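My Desk, Going Up

I bought a standing desk in July, which puts me several years behind everyone I know with a bad back. My own back had been fine until I started reading about backs.

The desk came in two boxes. One had the top in it and the other had the legs, the motor, a bag of screws and a booklet that was mostly arrows. Hondus, who made it, believe in arrows. I spent most of an evening on the wrong side of an arrow on page 2 and had to take off a leg.

Once it was up I did what everybody does and stood at it for an entire workday. By four in the afternoon I had discovered my feet. I had opinions about my kitchen floor I'd never had before, and I ate dinner lying down. The next day I sat, and the day after that I sat some more, with the desk raised a little out of guilt so my elbows were up by my ears.

So I got an app. It's called Pliltus and it wants you to stand for a certain number of minutes and then rewards you with points. I have 1248 of them. At 2000 you become a Heron. I'd like to say I'm above this, but I stood through a whole phone call with the insurance people just to get my 200 for the day, and I've been known to fold laundry on the desk because folding counts if you're upright. The app can't tell. The app thinks I'm a very dedicated professional.

What I do at the desk hasn't changed, by the way. I answer the same emails. A couple of them may have been shorter because my heels hurt, and one client told me I sounded decisive.

The part I didn't expect was how much time I'd spend thinking about the underneath. With a sitting desk you never look there. Raise the thing up, drop a pen, and you're face to face with every cable you own. I bought clips. I bought a tray for the cables, then a second tray, and then I put both trays in a drawer and let everything hang. 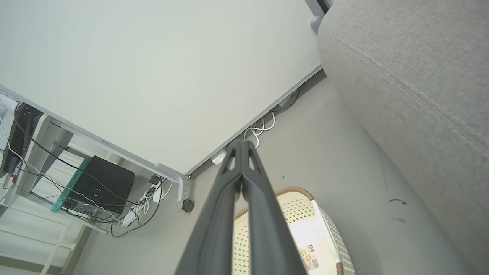
Oduor Mussa wrote in to say that I've got the whole thing backward, and that the trick is to stand for the boring jobs and sit for the ones where you have to think. He's had his up and down four times a day for years and he says he has never once looked at a point. He also says a thick rug beats any of the special mats, and to quit wearing socks on tile.

I've ordered the rug. I haven't told him about the Heron business, and I'm not giving it up this close. Tomorrow I have a long call with my accountant, so that's most of an hour right there, if I can get her going about mileage.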